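Desk Notes: Is the Basket Doing Anything?

9/20/19

Every fall the same advice comes around: buy baskets. Put one on the desk, sweep the pens and chargers and unopened mail into it, and the desk is tidy. The Cullard catalog gives baskets 7 pages this season, and the Sakedstead store has moved them up front by the registers. I remain unconvinced.

My trouble with a basket is that it hides things without sorting them. A drawer has the same fault, but at least a drawer is out of the way. A basket takes up desk space to hold stuff you weren't using, and after a few weeks you're digging for the stapler under a layer of receipts. I kept one on my desk from May until last week. When I tipped it out I found 3 dead batteries, a library card I had already paid to replace, and the key to a bike lock I threw out in the summer.

Readers do keep telling me that two baskets work better than one. The idea is that one takes what needs doing and the other takes what needs putting away. Fine, on paper. It depends on you emptying the second one, and the people selling baskets don't say much about that.
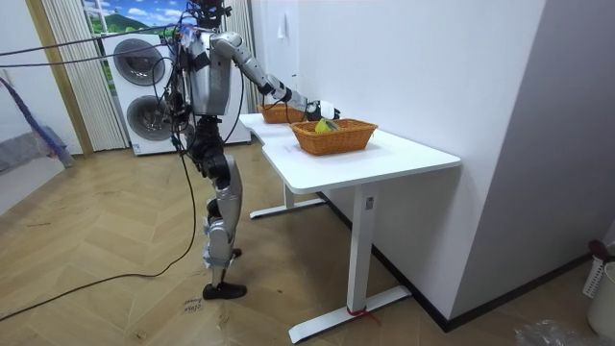
If you're going to try it anyway, wicker on a plain white top does look good, I'll give it that much. Check the underside before you buy. Rough cane ends will scratch a smooth desktop, and the felt pads Fludmont sells for chair legs are too thick to sit flat under a woven base. Cut them in half. Keep the baskets toward the back if you write by hand, and skip any with a lid, as a lid just becomes another shelf.

Size matters more than the material. Go small, small enough that it fills up and annoys you. The big Zapata basket is handsome and could hold a winter coat, and I can't think of one thing on a desk that calls for that.

Mine is in the hall closet now, holding gloves. The mail is back in a pile by the lamp, where I can at least see it.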